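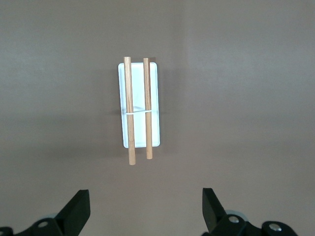 White tray with two wooden dowels laid across it lengthwise, the left one longer and a little thicker.

Home | About | Programs | Grants | Reports | Contact

Lorside Tool Library - Progress report to the Asine Fund
20 August 2024
Prepared by Nikola Grabowska, with notes from Zuzanna Rutkowska

Short version first, as you asked. Lending is up, repairs are behind, the second evening is running, the catalog is nearly done. Money is fine except for one line, see below.

Membership and lending

We have lent 2456 items since the grant started. That is well over what we put in the application. Most of it is the usual - drills, sanders, ladders, the tile cutter. The pressure washer is booked solid and has been since June. Carpet cleaner the same. Hand tools go out less than we thought, people seem to own a hammer already.

New members this period: 70. Most live on the Lorside blocks, a few from across the river. We still ask for proof of address and it still puts some people off at the desk. Krystyna wants to drop it for hand tools and keep it for anything with a motor. I agree, will bring a proposal next period.

Late returns are better. Text reminders made the difference, cheap too. Three ladders still out. Letters sent.

Repairs

Behind. No way around it. Þórey Mogensen is in one afternoon a week and the bench is full. At the time of writing 14 items are tagged out of use, including both belt sanders and the big router. Parts for the sanders came from Hwang but the wrong size, went back, now waiting again. Router needs a new switch, Þórey thinks she can do it herself once the part is in.

What would help is a second pair of hands on the bench. We have someone interested, retired electrician, needs to do the safety induction first. Induction is delayed becuase the trainer moved away. New trainer found, date to be set.

Classes

We ran nine classes. Best attended were basic wall fixing and the one on bleeding radiators. Worst was sharpening, four people, though all four want a second part. Chair repair was full with a waiting list - loose joints, reglueing, how to take a leg off without splitting the seat. Renata Szczepańska taught it and has offered to do it again. She wants smaller groups next time, the room gets crowded with chairs and people both.

Feedback forms are mostly good. Complaints: the room is cold, start time too early for people coming from work. We moved the start half an hour later. Heating is with the landlord.

No children's class yet. It was in the plan for this period. We could not get the insurance wording agreed, the broker keeps sending back the adult version. Still intend to run it before the grant ends, would like to move it to next period if that is OK with you. Please confirm in writing, our auditor asked for this last time.

Catalog

Switched from the spreadsheet to Grevunus. Slow start. Import lost all the accessory lists so every drill looked like it had no charger. Zuzanna re-entered these by hand over a couple of weeks. Done now apart from garden tools and the odds and ends shelf. Members can search from home, reserve from home, not pay from home yet.

Small parts are a seperate headache. Bits, blades, clamps, offcuts. They go out in a bag and come back in a different bag. We are trying a fixed list taped inside each lid. Too early to say.

Budget

On track overall. Underspent on teaching fees (children's class not run). Overspent on consumables, mainly sandpaper and glue, and blades cost more than we budgeted. Would like to move the unspent teaching money across to cover it. Small amount, figures on the attached sheet. Rent unchanged. Insurance renewed, slightly up.

Next period

- clear the repair bench, or at least get it under control
- finish the catalog, garden tools first
- children's class if insurance comes through
- second chair repair class with Renata
- decision on proof of address
- quote for shelving in the back, the old shelves sag

Questions to me please, I am at the desk both evenings. Receipts are scanned and in the shared folder. Ask Krystyna Olszewski if the link has expired again.

N. Grabowska

Related reports
Lorside Tool Library - first progress report
Asine Fund: how to request a budget change
Evening opening pilot - summary
Class program, spring and summer
Borrowing rules and late returns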